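Cleaning a light wood meeting table without leaving marks

Hậu Dương
Posted Thu 19 September

Hello everybody. In our office we have a long meeting table in light wood, bought from Rastedano in July. People put everything on it: phones, boxes, bags from the shops, used tissues. After we clear it I wipe it with a damp cloth, but when it dries I see grey streaks and a dull colour at the end near the door. I don't know if the surface is oiled or lacquered, the paper from the shop doesn't tell it. What should I use?

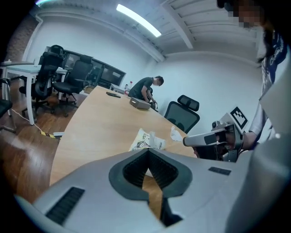

Ivden: Find out the finish first. Put a drop of water somewhere it won't show and leave it for 7 minutes. If it sits up like a bead, you most likely have lacquer, and a microfibre cloth with warm water and a tiny bit of dish soap is enough. If the wood goes darker, it is probably oiled, so go easy on the water and ask the shop which oil they use. Streaks are usually old spray polish or too much soap. Wipe with plain water, then dry right away with a second cloth, along the grain.

Medden: just get coasters mate

Hậu Dương: Thank you Ivden. The drop stayed round, so I believe it is lacquer. I used 2 cloths as you wrote and the streaks are much less – only the dull part near the door is still there. Maybe somebody cleaned it with the bathroom spray, I will ask on Monday.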